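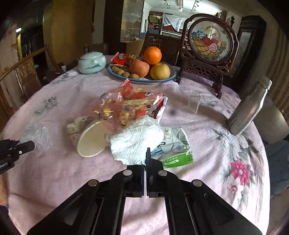
Section 4: Setting up your company's ownership register in Olura

2021-12-13
By the Stonico help desk writer

Right, so you've got Olura installed and you've made your first company file. Now we get to the bit most people email me about, the register of owners and controllers. I've set this up for plenty of small companies (my own little one included) and it goes fine if you do things in order.

Before you start, have your share ledger open beside you. I'd also grab any trust deeds or nominee agreements, as Olura will ask for the dates on them.

1. Open the company file and click Register, then New Register. Give it a name you'll recognize later. I use the company name and the year.

2. Pick your jurisdiction from the list. Olura loads the ownership threshold that came with your last rules update, so check the update date in the bottom corner.

Note: the threshold is a starting point. Your own lawyer or registry gets the final word on who counts as an owner, and I'm neither of those!

3. Add each shareholder under Direct Holders. Type the number of shares and let Olura work out the percentage. My test company, Vallham, has 2000 shares on issue, and I put 500 of them under a holding company called Beaulieu. Olura showed 25 per cent straight away.

4. If a holder is itself a company or a trust, tick Look Through. A second screen opens and you add the people behind it the same way. You can go down nine levels, though I've never needed more than four.

Caution: don't tick Look Through on a listed company unless your rules ask for it. The screen will keep wanting names you haven't got, and you can't lock the register until every line is filled in.

5. Go to the Control tab. People who can appoint or remove directors go in here even if they hold no shares at all. I skipped this tab the first time and had to unlock the whole register to fix it.

6. Choose who can see what. There are separate switches for home address, date of birth and tax number. All three come switched on, so turn off whatever your filing doesn't call for before you export anything.

7. Click Check. Gaps come up in yellow and clashes in red. If you get message 1609, your percentages add up to more than 100, and it's nearly always the same person entered both directly and through a trust.

8. Click Lock and Save. Olura stamps the version and keeps the older ones under History.

Note: locking doesn't file anything with the registry. You still have to export the form and send it in yourself, which is covered in Section 5.

I go back over my register every June and again any time shares change hands. To make a change, click Unlock, type a short reason in the box, make your edit and run Check again before you lock it.

Related sections
Section 3: Creating a company file
Section 5: Exporting and filing your form
Section 6: Nominee holders and trusts
Fixing error messages

Contact the Stonico help desk | Copyright Stonico 2021 | Back to top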